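Kurmont Bench Rules and Data Card

README for the bench recordings, bin tasks
Last revised August 20, 2021
Kept by Marijke Michiels. Questions about the rules go to Ekow Opoku.

What is in this folder

This folder holds the recordings of the two-arm bench at Kurmont, together with the rules that an operator must follow before, during and after a recording. We put the rules and the data card in one file because people were reading only one of the two, and then asking about the other.

The recordings are of bin tasks only: putting an object into a waste bin, taking an object out of it, and moving the bin on the work surface. The folding tasks and the drawer tasks are kept in a different folder (Clitov) and they have their own README. Please do not copy files from one to the other, even when the bench looks the same.

Status: 26 sessions are accepted. Two more are waiting for review by Mansa Amegashie and must not be used for training until her initials are in the log.

Who may operate

An operator is a person who has read this file, has done the supervised practice with Edem Laryea, and has signed the sheet. Practice is 14 episodes with each arm separately and then six with both arms together. Practice episodes are deleted. They are not part of the data set, also when they are good.

A visitor may watch from outside the yellow floor line. A visitor may not hold the leader handles while the power is on, not even for one minute.

Rules before recording

1. Check that each base plate is tight on the front rail. Push it by hand, sideways and backwards. If it moves, stop and write it in the log.

2. Check the cables. The cable of the wrist camera must have a free loop at the wrist, large enough for the full turn of the gripper. It must not lie under the bin or between the fingers. The clips on the upper link stay where they are; if a clip is missing, replace it before you begin.

3. Move each arm slowly through its full reach with the bin on the surface. Do this again every time when the bin has a new position.

4. Decide which arm is active and which arm is parked, and write this in the session sheet. The parked arm is folded back, on its own side, with the jaws open and empty. We had sessions where the parked arm was still holding an object from the episode before, and all of them were rejected.

5. Put a liner in the bin and fold it over the rim where possible. The liner can bunch on one side, and this is allowed. A liner that hangs down the outside to the work surface is not allowed, as the gripper can catch it and pull the bin over.

6. Use only clean and dry packaging. No glass, no cans with open edges, no batteries, nothing with liquid in it. Caps and small scraps are permitted if they are larger than a thumbnail.

Rules during recording

The active arm comes to the bin from above the rim. Coming from the side, low, is not permitted, even if it is quicker. When the gripper is over the rim, reduce the speed and keep it reduced until the fingers are out of the bin again.

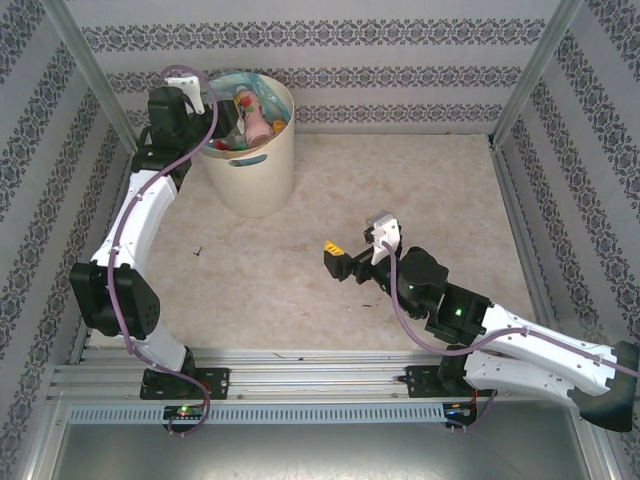

Left arm at the bin, right arm folded back with its jaws open.

Do not press an object down to make space. If the bin is too full, end the episode, mark it as "full" and empty the bin with the power off. The pressing makes high load on the wrist motors, and Raelene Tautahi had to change one wrist for this reason in December.

Both hands of the operator stay on the leader handles. If an object falls outside the bin, do not reach in. There are two possibilities: pick it with the arm as a part of the same episode and mark it "recovery", or stop the episode. Recovery episodes are welcome. They are useful to us -- more than we expected at the beginning -- but only if they have the mark.

If an arm touches the wall, the episode is rejected. If an arm touches the bin and the bin stays standing, the episode is kept and marked "contact".

The stop button is next to the right knee of the operator. Use it early. An operator is never asked to give a reason for a stop.

Rules after recording

Park both arms, then switch off the power, then open the enclosure. The order is important and it is the same for everybody.

Remove small debris from the work surface and from the rail at the end of the session. Between two episodes it is not necessary. We accept small crumbs and slivers in the recordings, and the reviewer should not reject for them. Larger objects that do not belong to the task are a reason for rejection.

Fill in the session sheet on the same day. The fields are: operator, reviewer, active arm, parked arm, bin position, liner color, list of objects, marks, remarks. "Remarks" can be empty. The other fields cannot.

Walls and surface

The wall covering and the surface covering are changed between sessions, never inside one session. The covering is from Grolari and the pattern name is on the back of each sheet; please copy the name exactly into the sheet, with the capital letters. Do not repair a torn covering with tape of another color.

Labels

Each episode has one task label and any number of marks. The task label is a short sentence in plain English, for example "take the bottle out of the bin with the left arm". Write left and right as the arms are mounted on the rail, seen from the front of the bench. Earlier sessions used the reviewer's left and right, and these were corrected by Edem Laryea. If you find one that he missed, tell him and do not change it alone.

Known problems

-- Thin liners move when the gripper goes out of the bin. The label does not say this.
-- The left arm has more bin episodes than the right arm. We are trying to balance it.
-- In some sessions the time stamps of the wrist cameras are late compared with the fixed camera. The script from Khasawneh corrects this when you load the files, but it does not correct the raw files.
-- Shiny packaging is difficult for the automatic mask. Check these masks by eye.

Changes to this file

Propose a change in writing to Ekow Opoku. A change to the safety rules needs also the agreement of Raelene Tautahi, and it is valid from the next session after the new file is in the folder. Old versions are kept in the subfolder "old" and should not be printed.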